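Chapter 4
Where Examples Come From

Any account of a learning robot begins, sooner or later, with a number. A system was trained on so many hours, so many homes, so many folded shirts. The number is usually large and usually placed near the top of the page. This chapter asks what such a number is worth, and it asks before we come to the training methods themselves, which take up Chapters 5 through 7. Readers who want to get to the math may be tempted to skip ahead. Most of the failures described later in this book started with the examples, and no choice of method repaired them.

We will use one project as our main case. The Nivadari collection was gathered in July in the town of Urkcombe, by people working in ordinary homes with hand-held grippers. The appeal of the hand-held gripper is easy to state. A full robot arm is costly, slow, and hard to get up a flight of stairs. A gripper with its own cameras can be carried into a bedroom and used by a person who already knows how to handle clothes. The arm is left out, and the hope is that it can be put back later.

The project's first report described 600 recorded sessions in 25 homes. Both figures were repeated widely. Neither tells us how much a machine could learn from the result.

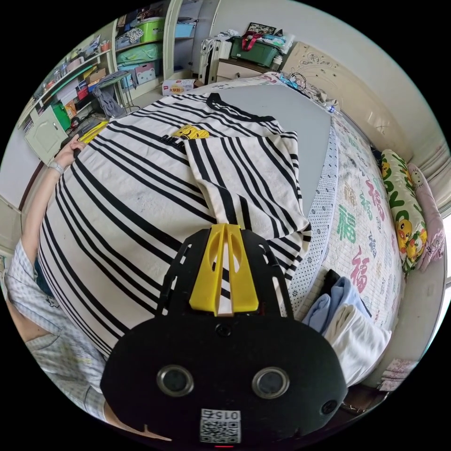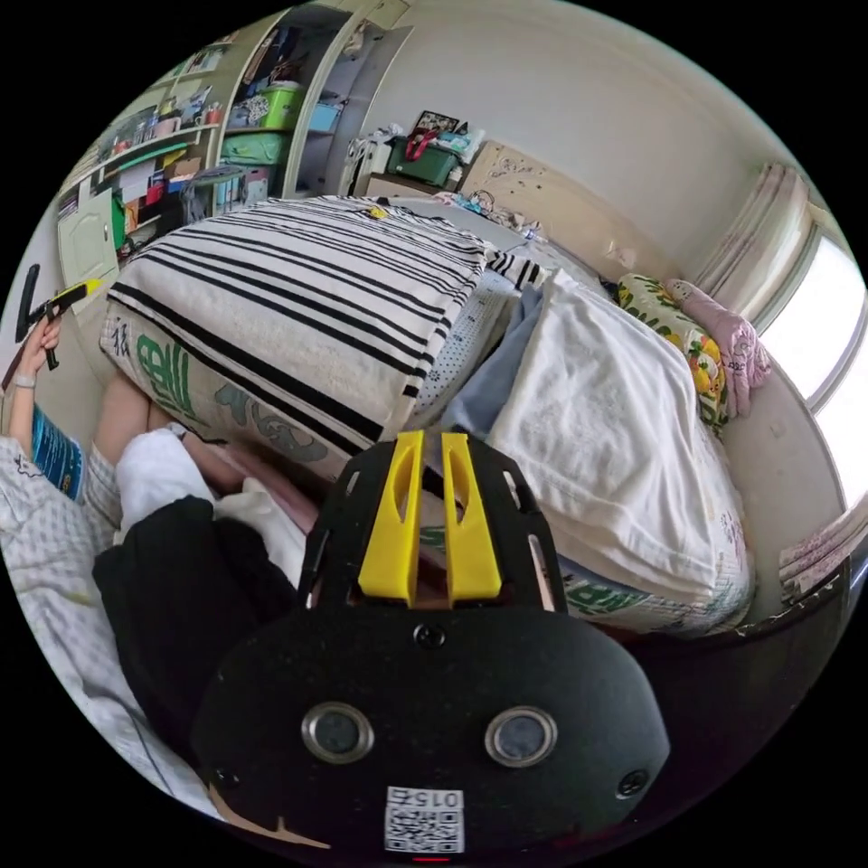
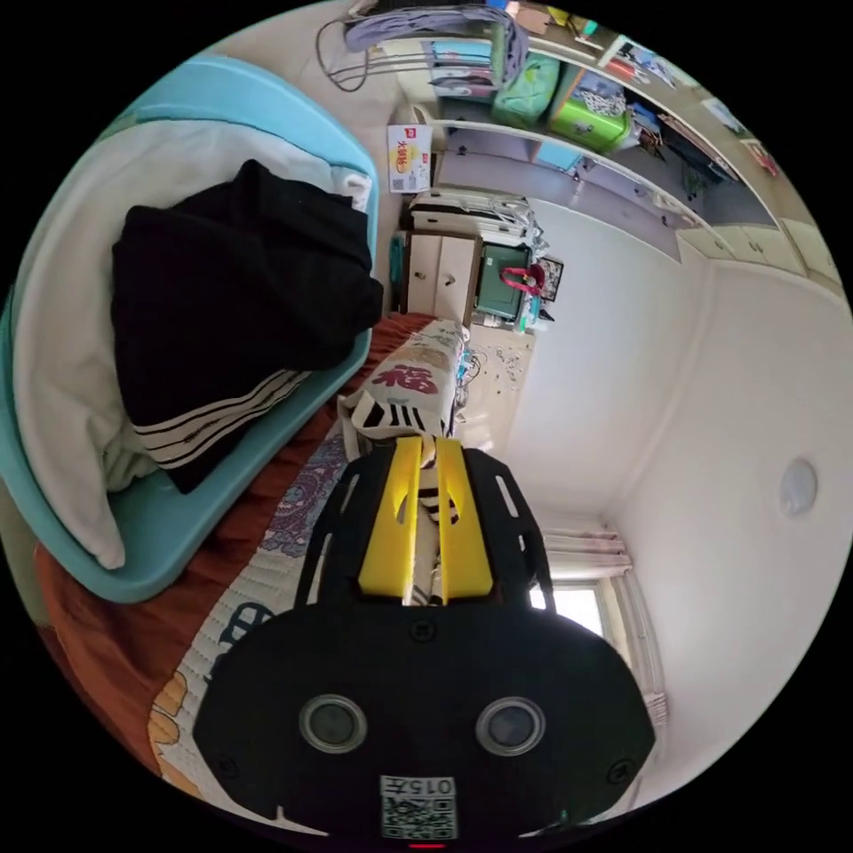
Figure 4.1. Household clothing and bedding work recorded from a hand-held gripper. All three views come from the same home.

Consider first what counts as a home. To a person, two bedrooms are different if different people sleep in them. To a learning system they are different only so far as the recordings differ, and recordings can be alike in ways that a visitor would never notice. If every session in a home is done in one afternoon, the light hardly changes. If the same few garments are handled again and again, the system may learn those garments and very little about cloth. A count of 25 homes sets an upper limit on variety. It is often read as a measure of it.

The reverse mistake is also common. A room full of belongings looks rich, and people who browse a collection tend to be impressed by clutter. But clutter that stays put from one session to the next is a backdrop. The system may ignore it, which is fine. It may also use it as a landmark, so that a move is tied to a shelf or a window instead of the edge of a sleeve. You won't find this out by testing in the same room, where the landmark is still in place and the results will look excellent.

Consider next what counts as a session. In the Nivadari collection a session ran from the moment recording was switched on to the moment it was switched off. That is a convenient rule for the person holding the gripper and a poor one for everybody after them. A single session might hold a finished fold, two false starts, and a long stretch of reaching for the next item. When a second group, Callach, went back through a sample of 73 sessions, the hard part was agreeing on where a task began. Two readers of the same recording could mark different starting points and both have good reasons.

4.1 The Missing Arm

A person's wrist is a very good machine. It turns, tilts, and gives way under load, all without thought. When the gripper is held by a person, its path through the air is one that a person found comfortable. A robot arm bolted to a table may be unable to follow that path at all, or may follow it only by swinging its elbow through a lamp.

Supporters of the method answer that bad paths can be filtered out afterward. This is true, and it should make us look again at the headline number. What matters is how many sessions remain after the filter, and that depends on which arm you own. A collection doesn't have one size. It has a different size for each robot that might use it, and reports rarely say which robot they had in mind.

There is also the matter of the other hand. People handling cloth tend to use whatever they have: a free palm to hold a corner down, a forearm, a knee. If the robot will have one gripper and nothing else, an example that depends on a helping palm teaches a move the robot can't make.

4.2 Who Decides What Success Is

Suppose a shirt is folded badly. Should the session be kept? The Lo guidelines, which the Nivadari project adopted partway through, say that a session is a success if the person holding the gripper says so. We think this is weak. The person is tired, wants to finish, and has no reason to be strict. On the other hand, throwing out every crooked fold leaves a set of tidy examples in which nothing ever needs to be put right, and a robot trained on those will have no idea what to do with its own first mistake.

Before reading further, take any published collection you have access to and try to learn three things from its report: how many different garments were handled, how many people held the gripper, and what share of sessions were dropped. Write down which of these you could find. Section 4.3 assumes you have done this, and it starts with the dropped sessions.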